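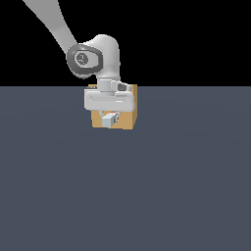 Get the hearing test before you need it

My father-in-law said "what" for six years before anybody put headphones on him. By then he had quit cards, quit the phone, quit the restaurant on the corner where he'd had the same lunch since he retired. We called it age. The doctor called it age too, every spring, at a checkup where they looked at his feet and his blood pressure and his weight and asked him if he felt safe at home. He said "fine, thanks" to every question. He hadn't heard half of them.

I've been stewing on this since the county health board put out its draft on senior screening and left hearing off it. Eyes are on. Falls are on. Hearing gets a line near the end about "patient-initiated referral." Meaning you ask. Meaning the person who is losing the thing, slowly, so slowly he thinks everyone else has started to mumble, is supposed to notice and bring it up.

That's backward. Put it on the list.

I know the arguments on the other side, I've had them thrown at me. Kirstin Niven runs the front office at a family practice out in Arnisach and she was pretty blunt with me on the phone. Where's the time? A visit is fifteen minutes if you're lucky. Add one more box to tick and something else slides. She's not wrong. She also told me their one portable audiometer lives in a drawer and the last person trained on it left to have a baby and didn't come back. So a machine, paid for, in a drawer.

And then the other argument, the one I find harder. What's the point of finding it if people can't buy the fix? Original Medicare doesn't pay for hearing aids. A pair can run thousands of dollars. Tamer Khalaf fits them for a living over in Rurutbridge and he says he watches people do the math in the chair. They nod at the chart, they nod at the price, they say they'll think about it. He told me up to 50 of his patients last year never came back after the quote. He keeps their charts in a separate folder. I asked what for and he said he calls them every April, just in case.

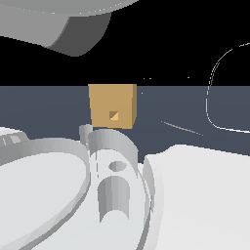
So yes, money. I don't have a clever answer on money. But I don't buy that you shouldn't tell a person what's wrong with him just becuase he might not be able to afford the best version of fixing it. We don't do that with teeth or knees. And there's a lot that costs nothing or close to it once a family knows. Face him when you talk. Turn off the TV. Stop yelling from the kitchen. Captions. A cheap amplified phone. We did all of that in one week, after the test, and had done none of it in the six years before.

What does it cost to not know? People who can't hear well tend to pull back. They get lonelier. Researchers have tied hearing loss to depression and to falls and to dementia, and yes I know tied to is not the same as caused by, a reader corrected me on exactly this last time and she was right. Nobody has fully sorted out which way the arrows point. Fine. But think about the plainer stuff. A man who can't hear the pharmacist say "two of these, not three." A woman who leaves the surgeon's office with the wrong idea about when to stop eating. That doesn't need a study. That's a bad phone line, for years, between a patient and everyone trying to keep them alive.

Tülin Keskin taught nursing for a long time and is on the advisory side of this now, and she made a point I hadn't thought of. Some of the memory tests we give older people are spoken. You read out words, the patient says them back. If they didn't hear the words then you have not tested their memory. You've tested their ears, badly, and written it down as something a lot scarier. She's seen it happen. So has anybody who's worked a ward, she says.

Then there's pride. My father-in-law, Erhan Öztürkmen – he said I could use his name, he said spell it right – would not have asked for a hearing test if you'd set his chair on fire. Asking meant old. But he'd have taken one if it came between the blood pressure cuff and the scale, same as everyone, no big speech. That's the whole case for doing it routinely. Nobody gets singled out. You don't have to be the guy who asked.

The board's own number for a pilot is $1,000 per clinic, training included, 3 clinics to start. I had to read that twice. We spent more than that on the ribbon thing when the Cultport parking structure opened. (I was there. The sandwiches were good.)

It wouldn't even have to be the full booth and headphones. There are quick screens, a couple of minutes, a tablet or a handheld tone thing, and a medical assistant can run one. Fail it and you get sent on. It'll flag some people who turn out to have wax. Great, get the wax out! Firdevs Şimşekoğlu, who does the home visits on our side of the county, told me wax was the answer for 2 of the people on her list this winter, and one of them had been turned down for a volunteer job over it.

The comment period is open untill the end of the month. It's a short form, they ask for your zip code and that's about it. Say hearing. Say every year past sixty-five, at the regular checkup, without having to ask.

Erhan has his aids now, a mid-price pair, we all chipped in. He hates the left one. He says it makes his own chewing sound like somebody walking on gravel, and Khalaf has adjusted it and will adjust it again. But he's back at the corner for lunch, and complaining about the music in there, which has been playing the whole time.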